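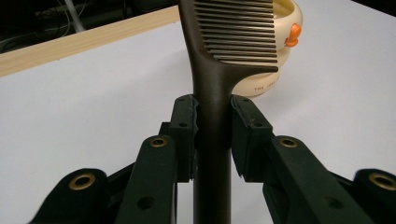

Speaker notes, 19th October
Comparing two hand-held grippers before we buy more of either

Say hello, thank Hye-jin Chae for the slot, and check that the people in back can hear me. If they can't, come out from behind the lectern, because I do mumble when I look down at the laptop.

Start with the question we set ourselves. We had two finger styles to choose between, the Pustow pads and the softer Rudero ones, and everybody in the group had a favorite already (mine was the Rudero, and I may as well own up to it early). What we didn't have was a fair way to settle it. So Waldemar Sobczak and I sat down and wrote a short list of household things, each one awkward in its own way, and we agreed to stick to that list even when we got bored with it.

Talk about the comb here, and take your time, people always smile at the comb. A comb handle is thin and rounded, so there's very little for a flat pad to hold on to, and if you close in the wrong place it wants to swing around like a weather vane. With the Pustow pads we logged 230 good picks out of 300 tries. With the Rudero pads it was 200 out of 300. I was sorry to see it, but there it is.

Pause for questions. Somebody will ask about squeezing force. We kept it to whatever the person holding the gripper felt was natural, and yes, that's a weakness, and Vega Cabello has a plan for measuring it in November.

Next, the two-handed part.

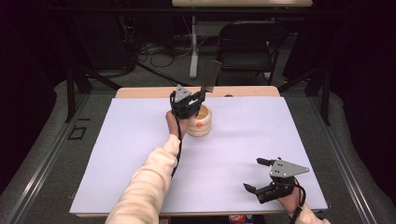 Two-handed work is where the cables start to matter, and I'd like to spend a good few minutes on this even if it means hurrying later. A cable that hangs down along your forearm doesn't bother you for the first few minutes. After an hour it does, and you begin holding your elbow out in a funny way to keep it clear of whatever you're reaching for, and then your wrist angle changes, and then your numbers change too. Ramiro Cabello spotted this in the logs before any of us felt it in our arms! We now take a break every half hour and shake our hands out.

Tell the story of the Ditutlow mount if there's time. Short version: we tightened it every morning, it loosened every afternoon, and we lost most of a week before Estíbaliz Carretero tried a different washer. Skip it if we're past the twenty-minute mark.

Totals slide. We have 804 usable recordings across both finger styles and all the objects. Leave it up long enough for folks to write the number down. Mention that small cups were close to a tie, and that the gap only opened up on thin handles.

Close with what we'd do next: Pustow pads for the main set, one pair of Rudero kept on the shelf for soft things, and the same list repeated at Lorente with people who've never held either one. Ask whether anybody here would like to come and try. Sign-up sheet is by the coffee.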